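Gripper bench log, unit 2 - 2021-10-21
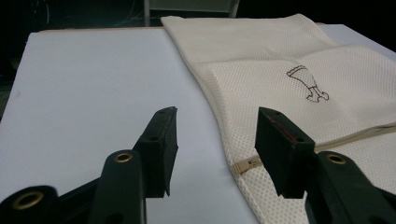
Picked up where the September entry stopped. The left side was still lagging the right on closing, enough that thin fabric got dragged sideways before the pads met. Checked the trigger cable first. It had a kink near the ferrule, so I replaced it with one from the Tukari spares box and cut the old one up so it doesn't find its way back.

That fixed most of the lag. What was left came from the lower pivot on the left arm. Took the pin out, wiped the old grease off, no scoring that I could feel. Put in a new washer and a very thin film of grease. The last person (probably me) packed it full and it had picked up lint from the laundry items.

Pads: both off, cleaned with alcohol, back on with the short screws. Don't use the long ones from the Ativton kit. They bottom out before the pad is tight and it rocks under load. If a liner starts peeling at a corner, change the whole liner. Gluing the corner down lasts a day at best.

Cycle counter read 1648 when I started. We said pivots get looked at every 2000, but with mesh and knits I would bring that down. Will propose 700 and see if Trodthorpe agrees, they run the same linkage on their two units.

Calibration after reassembly:
- full open, zero the encoder, wait for the reading to settle
- close on nothing, check that the pads meet flat
- close on the gauge block, write the value on the card
- repeat after 11 cycles and compare

First pass was off on the gauge block. Loosened the left arm, squared it again, tightened in two steps. Second pass matched the card, and the repeat did too.

Zippers are still the awkward case. A pull tab lying flat gives the pads very little to get hold of, and coming in too low pinches the tape along with it. Approach higher and close slowly. I want to try the softer liner from Stefanou on this before we touch the closing speed in the config.

To do:
- order washers, we are down to the last bag
- new card for the gauge values, the old one is full
- ask Trodthorpe what grease they use
- look at the right pivot as well, it felt fine but I didn't open it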